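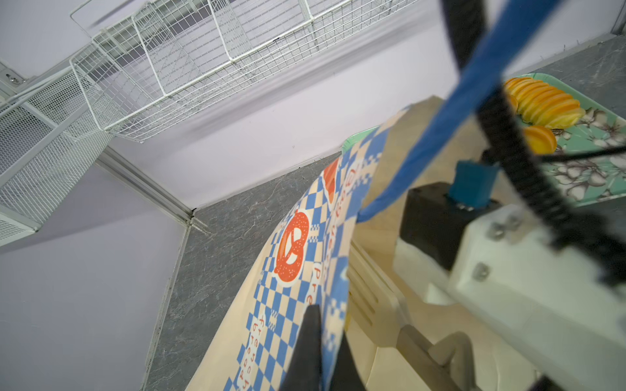 Soap notebook, 24 November 1999

Batch 31, plain olive and coconut, second go at the lower water

Right, where was I. Batch 30 went chalky on top again and I've decided to stop blaming the oil. Xiuying has been saying for weeks that I pour too cool, and I've been saying for weeks that I don't, and then I borrowed her thermometer and mine reads low. So that's a month of notes with the wrong temperatures in them. I'm not going back to correct them all, just bear it in mind if you're reading anything from batch 22 onwards.

Mixed this one at the usual strength but with a bit less water, same as batch 29. Oils melted together in the big steel pan, olive first and then the coconut in lumps (it was solid as a candle this morning, I had to dig it out with a spoon handle and bent the spoon). Lye made up on the back step with the door shut behind me. Let both come down until Xiuying's thermometer was happy with them, then poured the lye in slowly and stirred by hand for the first few minutes before I got the stick blender out.

Trace came on fast! Much faster than 29. I had barely put the blender down to look for the spatula and it was already holding a line on top. I think that's partly the warmer oils and partly that I was heavy-handed with the blender, short bursts next time and have the mould lined BEFORE starting, which I've written in this book at least twice before. Still, it went in all right. Tapped the mould on the bench to get the air out, cling film on, old bath towel round the lot.

Scent: none. I know, I know. I want one honest plain bar to compare everything else with, and if I put lavender in it I'll never know what's the soap and what's the oil.

The Reninum coconut

First batch with the Reninum coconut oil, since the shop had run out of the other. It's whiter and smells of less. Total oils came to 3,234 grams on the big scales, a bit over what I meant because I didn't want to leave a silly amount in the bottom of the tub. Worked the lye out again for the new total before I weighed it, and checked it with Yaqin over the phone, who got the same answer as me. She also asked why I don't just use round numbers like a normal person. Fair enough.

If anyone else is using up that tub, please write down what you take. The lid says one thing and the scales say another.

Cutting batch 29

Turned it out yesterday evening and cut it after tea. Lovely clean block, no ash to speak of, just a thin bloom at one end where the film had lifted. The wire cutter is dragging a bit to the left so the bars lean, and the end ones look like slices of cake. I think the frame wants tightening – I'll have a go with the small spanner, and if I make it worse then I'm sorry in advance.

Average bar was 137 grams fresh off the wire. I'll weigh the same three marked bars every week and put it in the table at the back, as before. They're on the rack with the paper under them, gaps between, turned over when I remember. Please don't stack things on the rack, the last lot had the pattern of somebody's egg box pressed into it for ever.

Tongue test on a corner of 29: no zap at all. Bit early to be smug but it's a good sign. Lather is small and creamy at this age, and a bit slimy in that olive way, which I quite like and Yaqin can't stand. She says it's like washing with a fish. It'll be better by January, it always is, and if she still thinks fish then I'll give her the coconut-heavy one and keep these for myself.

Batch 28, the orange one

Oh dear. The marbling I was so proud of has gone from orange to a sort of weak tea. Smells lovely but you'd not want it in a guest bathroom. I reckon it's the paprika oil fading, as the bars nearest the window are worst and the ones at the back of the rack have kept more of it. Moved two to a shoebox with the lid on and left two out, so we'll have something to compare. Xiuying thinks annatto would hold better. We've got a little bottle of it from Brudent that I've never opened, so that's a job for batch 32.

Also had three bars sweating on the damp days last week, little beads all over. I wiped them down and they came back, so now I'm leaving them alone to see if they sort themselves out.

To do

Line the mould first. LINE THE MOULD FIRST.
New thermometer, and throw out the old one before someone trusts it.
Tighten the cutter.
More gloves, medium, the large ones fall off me.
Ask Xiuying for her castile recipe, the one with the salt in.
Unwrap 31 tomorrow night if it's firm, otherwise leave it another day and keep my thumbs off it.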